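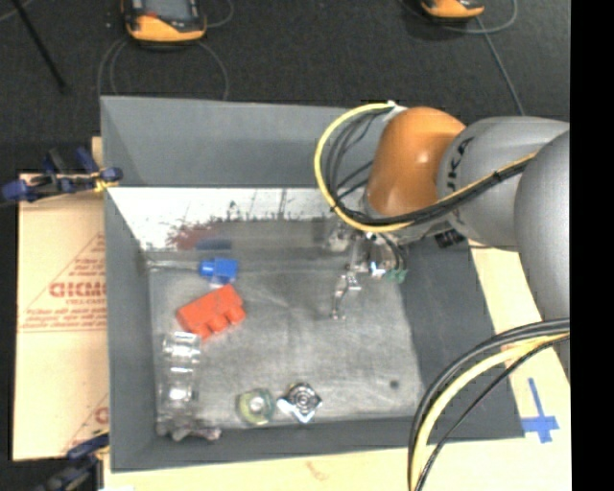

Page 3

Collecting and Resale: Notes on Value Claims in Scale Models

Readings for this session: the Dirkau catalog pages and the short piece by Lies Visser.

Start with the word "limited." Dirkau prints it on every box in the Trevivden series of delivery vans. The run was 2,000 per color. Does the catalog say how many colors? It does not, and there is no promise against a second run. A limit with no total attached tells the buyer very little.

"True to scale" is the next one. Visser measured a Trevivden van sold as 1/43 and found the body close enough, but the wheels were too wide and the roof sat too high. She thinks the maker reused a chassis from an older model. That may be so – she never got an answer from them. Her measurements stand either way.

Then prices. Arnout Van Loon's guide puts the green Willems bakery van at 393 boxed. Look at where the number comes from: one sale, in Nestetholm, between two members of the same club. The loose version is listed at 200, with no sale given at all. I would not insure a shelf on that.

Asking prices are weaker still. A seller can ask anything, and the listing stays up for months exactly when no one agrees with him. Look for completed sales, and read the condition notes. "Mint" from a seller who shows only the box is a claim about cardboard.

Licensing: an official badge means the carmaker let its name be used. Students keep writing that it proves quality. It doesn't, and Visser's van was fully licensed.

For next time, pick one model from the Dirkau pages and mark each claim you could check with a ruler, a receipt or a phone call. Leave the rest unmarked. Bring the page with you.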